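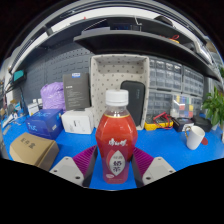 Milk tea at home is easy, but it took me a whole April of bitter cups to get mine right. My mistake was boiling the tea leaves with the milk, which my friend Minttu caught the second she watched me do it. I'd been trying to copy the bottled kind, you know, the plastic ones with the orange-red and pink wrap and 奶茶 (milk tea) on the label. Those are pretty sweet, so go easy on the sugar until you've tasted yours!

## What I do now

1. Heat the water to 207°F. I just let the kettle boil and sit a moment.
2. Drop 2 black tea bags in a mug and fill it halfway.
3. Steep five minutes, lid on.
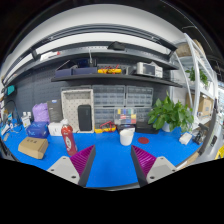

4. Pull the bags out. Don't squeeze them (I always want to).
5. Stir in 2 teaspoons of sugar while it's hot, then top up with warm whole milk.

For iced, use half the water and pour it over a full glass of ice. Oat milk works too, but shake the carton first or you get a sad watery cup.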